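Firnbridge Home | Products | Manuals | Spare Parts | Contact

Udik Desk Lamp: User Manual
Section 3. Placement and Adjustment
Reading time: 3 minutes

3.1 General

This section applies to the Udik desk lamp in all finishes sold under the Nostby and Bukhari color ranges. It shall be read together with Section 2 (Unpacking and Fitting the Bulb). The lamp is intended for indoor use on a level, dry surface. Reader remarks received by Firnbridge after the first printing have been placed beside the steps to which they relate.

3.2 Choosing a Position

1. Clear the part of the desk or table where the lamp is to stand. Remove paper, cloth, and any item that could come to rest against the shade.

2. Wipe the surface and the underside of the base with a dry cloth. Grit under the base will scratch both.

3. Set the lamp down so that the whole of the base is supported. Leave at least 50 centimeters between the open side of the shade and curtains, bedding, or other fabric.

4. Turn the lamp until the open side of the shade faces the work. A right-handed writer will normally place the lamp on the left, and a left-handed writer on the right.

NOTE: On a white or pale tabletop, reflected light may be stronger than expected. Tilt the shade further down before moving the lamp farther away. 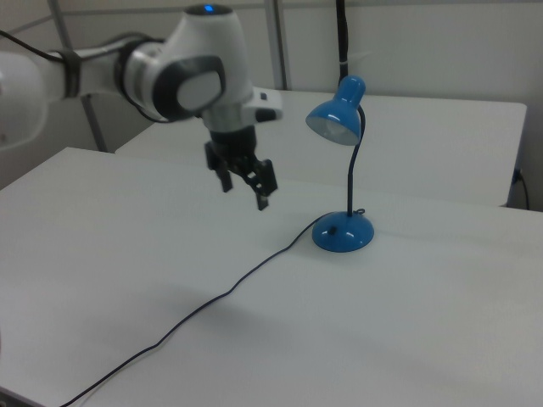

One reader writes that the advice on left and right should also mention drawing, as she works with the paper turned almost sideways and had to try the lamp on both sides before the shadow of her hand cleared the page. Users whose work is turned at an angle should test both positions before routing the cord.

5. Route the cord behind the desk where it cannot be stepped on or caught by a chair. Do not run the cord under a rug.

CAUTION: Do not place the lamp on the edge of a shelf or on a stack of books. The shade moves the weight of the lamp to one side when it is tilted, and the lamp may fall.

3.3 Moving the Lamp

1. Switch the lamp off and disconnect the plug from the wall outlet.

2. Allow the shade to cool fully before touching it.

3. For a small change of position on the same surface, apply pressure low down, at the base. Do not push or pull on the shade.

4. For a move to another surface, lift the lamp with one hand under the base and the other steadying the stem. Carry the cord with the lamp.

5. Repeat the steps in 3.2 at the new position before reconnecting the plug. 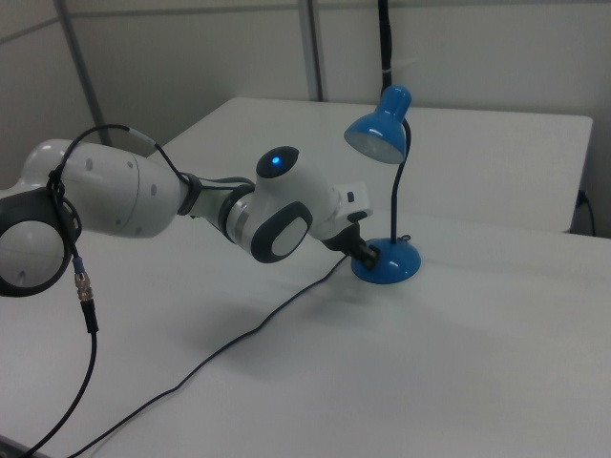 Might I suggest felt pads for anyone with a varnished desk? I slide mine back every evening to make space for supper and there was a faint ring in the finish by June. Felt pads may be used, provided that they are all of the same thickness and the lamp does not rock when the shade is tilted.

CAUTION: Never drag the lamp by the cord. A cord that has been pulled sharply must be inspected at both ends. If the covering is split or loose, do not use the lamp.

3.4 Care of the Finish

Glossy finishes show fingerprints readily. Wipe with a soft cloth, slightly damp if necessary, and dry at once. Scouring powder, alcohol, and furniture polish must not be used. The inside of the shade should be dusted whenever the bulb is replaced, with the lamp unplugged.

Section 4. Replacing the Switch: see next page.

Manual revised August 2003

This site uses cookies to remember your language and region. Accept | Settings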